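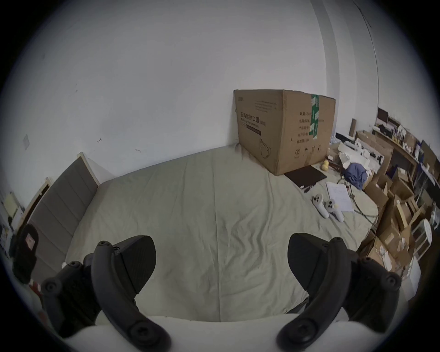 I've had two sets of finger pads for the hand-held gripper since July and kept putting off a proper comparison. The flat angled ones with the textured ridges are the ones I've settled on for now. They're black, same as the fingers, and they sit at the end of the linkage facing each other, so with the gripper open there's a clear gap to line up on whatever you're after. The other set is a smooth silicone pad from Clekano, softer and a bit thicker. I ran both on the same objects: a pen, a closed laptop, a sheet of printed paper, a folded T-shirt and a coffee mug.

I did 300 grasps with each set, spread over several evenings. A grasp counted if the object came up off the surface and stayed up for three seconds. The ridged pads managed 281. The silicone pads managed 257 before I stopped trusting them, as the left one had started to peel at the corner and I had to glue it back on partway through. That isn't a fair fight and I'll redo it when the replacements turn up.

Paper was the worst object for both. On a hard desk you can slide a sheet to the edge and pinch it there, but on a soft surface the pads press the paper down into the fabric and you come up with a fold of bedsheet as well. The ridges made this slightly worse. The pen was easy if I came in across it and hopeless if I came in along it. The laptop I only lifted by one edge, and I kept my other hand under it.

Weight matters more than I'd allowed for. The spare body I weighed came to 357 grams with the silicone pads and 342 with the ridged ones. Fifteen grams doesn't sound like much, but it's all out at the tips, and by the end of an evening my wrist had an opinion.

For tracking I've been going back and forth between VR controllers and the camera on the gripper. The controllers are quicker to get going and I like having the thumbstick for marking the start and end of a grasp. The camera wins when I'm leaning over something and blocking the line of sight to everything else. Paora McAlister suggested logging both and comparing the paths afterwards, so I've started doing that. The clocks drift apart over a long session and I haven't sorted out why.

Next up is the narrower finger from Dvořáček. The screws are a different size from mine, so I'm off to find a driver that fits.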